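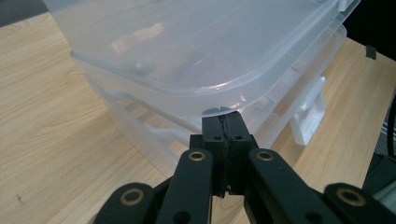

A lidded storage box on a wooden table.

81 shares
2 comments

Wanted: people who own too much and are prepared to discuss it

The Kokthorpe Household Survey is looking for 300 adults to take part in a study of things kept at home for no good reason. You know the sort of thing. Keys to a house you sold. The instructions for a kettle that died under a previous government. A jar of buttons, none of them related.

We would like to hear about all of it, and we will try not to sigh.

What you would be doing

You keep a diary for the whole of June, noting what comes into your home, what leaves, and what gets as far as the hall and then goes back upstairs. Entries can be short. In the pilot one household in Hebden wrote "no change" on most pages, and theirs was among the more useful diaries we got back.

There are also 2 visits from a researcher, each lasting an afternoon. Please don't tidy up first. People always do, and then we have to ask where everything went, and it is always the spare room.

Who can apply

Anyone over 18 living in Kokthorpe, Hebden or Odberg, in a home of any size. Renters are very welcome, as are people who have just moved and still have boxes they describe as "nearly done". Couples may apply together, though you will be given separate diaries and we suggest keeping them separate.

Sorry, we can't take professional declutterers, or landlords writing about somebody else's loft.

What you get

A £81 shopping voucher when your diary is handed in. We are aware that this may lead to more things. Bus fares to the briefing in Odberg are paid, and there will be biscuits of a middling standard.

Your answers go into the Zenonard archive with your name taken off. It holds 4,000 household diaries already, and yes – we have noticed that we don't throw anything away either.

How to apply

Pick up a form at Kokthorpe library or the Odberg advice centre and put it in the box on the desk by March 30, 2018. Late forms will be kept, obviously, but not read.

Share this 81
Comments (2)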